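Textile Care and Household Economy
Handout for Unit 6: Laundry before and after the machine
Prepared by Xinyi Dong

Please read before the seminar. The terms in the first part will be used in the short paper, so copy them in your notebook.

1. Where we stopped last time

In Unit 5 we discussed who owned cloth and how much of it. A family in the Lundby parish lists often owned bed linen for many weeks, and we asked why. One answer is display. The other answer is that washing was rare. If you wash only a few times in a year, you need enough sheets to wait for the next wash. So the size of the linen chest tells us something about the work, and also about the money.

2. The great wash

In Lundby the great wash took three days in most households. On the first day the linen was sorted and soaked. On the second day it was put in a tub and hot water was poured through wood ash on top of it. The water that came out at the bottom was heated and poured again. This liquid is called lye, and the process is called bucking. On the third day the linen was beaten, rinsed in running water and laid on grass.

Terms to know:
Bucking — cleaning linen with lye made from ash.
Bleaching green — the common grass field where wet linen was laid in the sun.
Mangle — two rollers, or a heavy box on rollers, used to press flat pieces.
Blueing — a small amount of blue coloring in the last rinse, to hide the yellow tone.

Wool was not bucked. Lye damages wool, and students often mix this up in the paper. Wool was aired, brushed, and washed by hand in cool water with a little soap.

3. Paid laundry work

Our main source is the Suncombe wash book, which has 1,889 entries. Each entry gives the customer, the pieces, and the price. Please notice that the washerwoman is almost never named. Shufen Mao, who made the transcription we use, thinks that at least 8 women worked from the same yard, because of the different handwriting in the margins. I find this convincing, but handwriting is weak evidence when it is alone.

Prices were by piece, and the order of prices is interesting. Shirts cost more than sheets, although a sheet is much larger. The reason is ironing. A sheet goes through the mangle and is finished, but a shirt has a collar, cuffs and sleeves, and every part is pressed separately.
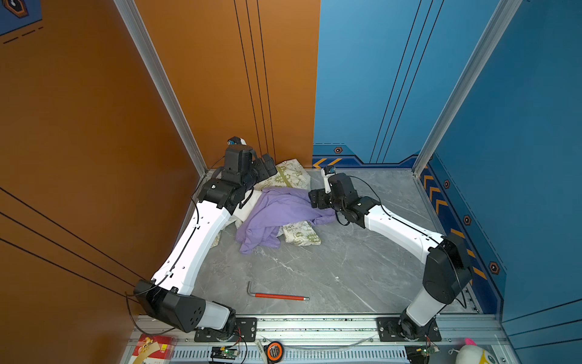
The same order of prices is still found in the Nokonia laundry, which opened much later and had electric machines from the first year. Washing became cheap there very quickly. Finishing did not. Sorting, folding and pressing stayed as hand work, and the wage list shows that most of the staff were in these rooms. When you read that the machine "ended" laundry work, ask which part of the work is meant.

4. For the seminar

Read Xia, chapter 3, on soap and hard water. Bring one page from the Suncombe book with some 6 entries marked, and be ready to explain your choice. Short forms used by the writer: sh. is shirt, pr. is pair, tbl. is table cloth. I could not solve "k.b." — if you have an idea, please tell me.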